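Search this site Go

I paid Brandlow 177 dollars for a swing analysis in August, and I still slice.
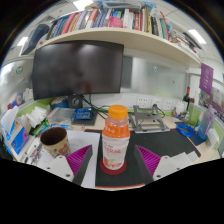 Page last changed: November 8, 2023

The report ran to 17 pages. Two of them were about me. The rest could have gone to any golfer with a credit card.

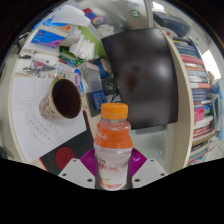
The Birnero wedge

The shop at Stanciu says it adds spin. Maybe – I hit 200 balls with it and my old one, and couldn't tell which was which by the ball flight. The price tags I could tell apart.
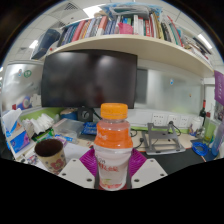
My regular partner swears by his, but he also swears by Grollik grips, and he three-putts as often as I do. I'm keeping the old wedge through the winter.

Print this page | E-mail this page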